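`poddale-minutes` is a plain-text transcription of the meeting minutes of the Poddale Allotment Society, typed up from two boxes of notebooks that had been living under a sink. If you are studying how people argue about hosepipes, you have come to the right repository.

## What's in it

| File | Contents |
|---|---|
| `minutes.csv` | 1,208 entries, one per agenda item |
| `grudges.csv` | 538 entries that refer back to an earlier entry, usually with feeling |
| `notebooks.txt` | Condition notes for all 16 notebooks |

Columns are `notebook`, `page`, `item`, `text` and `outcome`. The most common value for `outcome` is `deferred`. Please don't email to report this as a bug.

## Transcription

Gleice Pimentel and Noémie Lebrun did the typing, mostly in January, when there was nothing to dig. Spelling is kept as written, so "courgette" turns up in more forms than the vegetable deserves. Words we couldn't read are marked `[?]`. Words we could read but wished we hadn't are left in.

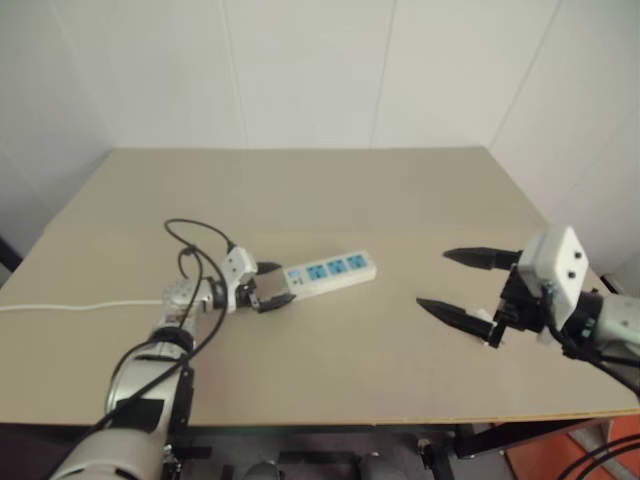 Marcelle Riviere wrote to say that `deferred` is doing two jobs: some items were put off to the next meeting, and others were put off until whoever raised them moved away. She would like a second value, and suggests `buried`. We've opened an issue for it. It has been deferred.

## Known problems

- Notebook 2 got damp at some point and its pages have formed an alliance. Page numbers there are our best guess.
- "The usual place" is never defined.
- Both Ginettes (Delorme and Pichon) signed as "G." for years. We've left `G.` alone after each told us the rude ones were the other's.
- Sketches of plot boundaries aren't transcribed. They disagree with each other anyway.

## Using it

Do what you like with the text, but keep the credit line. Don't use it to settle a boundary dispute.

Corrections are welcome as pull requests. Give the notebook and page, and please fix one thing at a time.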